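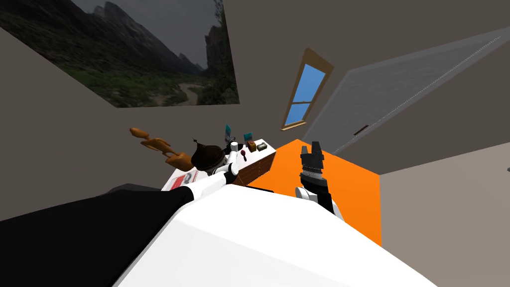
Simulated apartment, robot's-eye view: left gripper at the drawer cabinet, right gripper up and waiting for instructions.

Motion Planning and Perception Developer (full time, Vimix)

Vimix writes the software that sits between a robot's cameras and its motors. Our customers build the arms. We get the phone call when the arms do something unusual with a teapot.

We're a small company of 9 people and we are hiring one more. The job is to work on Ellano, our planner for two-armed robots in ordinary rooms, and on the simulator we test it in. Ordinary rooms are our whole business, and they are a good deal harder than warehouses. Warehouses have shelves at known heights. Homes have a hairbrush and a cup sharing the top of a cabinet, with a lidded pot close enough to make everyone nervous.

What you'd be doing

Most of your week will go to reach planning in clutter. Ellano is quite good at getting a gripper to a thing. It is less good at getting there without visiting the neighbouring things first, and its idea of a sensible elbow position would alarm a physiotherapist. You would take over the collision checker and the part of the planner that decides which arm goes and what the other one does in the meantime. At present the other one mostly hovers.

The rest is perception. Najjar, our object tracker, takes the camera view and works out what is where, including when the camera is well off level and the floor looks like a wall. It copes with tilt better than new staff do. It copes badly with small dark objects standing beside other small dark objects, and we would like that fixed by someone who finds the problem interesting for longer than an afternoon.

We run 1,000 simulated rooms every night. In the morning there is a report, and somebody reads it. We take turns, and you'll be on the roster from your second month. Expect to develop strong opinions about rendered furniture, including sculptures that don't seem to be attached to anything.

What we need from you

Solid C++ and workable Python. We don't mind which one you complain about.

A proper grounding in kinematics and motion planning, whether from a degree, a job or a very long hobby. If you can explain to a colleague why a sampled path looks drunk and what you would do about it, that will do.

Experience with a physics simulator of any make. You should have been let down by one at least once.

Enough computer vision to read Najjar's code and argue with it. Pose estimation is the useful bit. Training large models from scratch isn't part of the role.

The habit of writing things down. Our documentation is honest but patchy, and there is a page in it headed "Why the wrist does that" with nothing underneath.

Nice to have

Time spent on real hardware, camera calibration, or build systems. If you like build systems, please say so early in your letter and in large type.

What we offer

A permanent position with a salary at the senior developer band, which we'll tell you in the first conversation so neither of us wastes a fortnight. 5 weeks of leave. A learning budget you can spend on conferences or books, and a desk near the window if you start before the next person does. The office is upstairs from a bakery, so working from home is allowed but less popular than you'd expect. We ask for two days a week in the office, and you can pick them.

We don't do weekend on-call. The nightly run can fail on a Friday and it will still have failed on Monday.

How we hire

There are 4 steps. First a half-hour chat by phone. Then a small paid exercise: we send you a planning log from one of the simulated rooms and you tell us what went wrong, in a page or less. After that you come in for a morning, meet the team and work through a real bug with two of us. Last is a talk about pay and start date. There are no whiteboard puzzles and nobody will ask what kind of kitchen appliance you would be.

To apply, send a resumé and a letter through the careers page. In the letter, tell us about a piece of robot or simulation software you made better and how you could tell. Code samples are welcome if they're yours to share. We hope to have someone in the chair by August, and we answer every application, including the ones written by people who want to sell us a coffee machine.

Applicants need the right to work here already, as we aren't set up to sponsor visas this year. If you need any adjustments for the interview or the exercise, put a line in your letter and we'll sort it out with you.

Recruiters: we're fine, thanks.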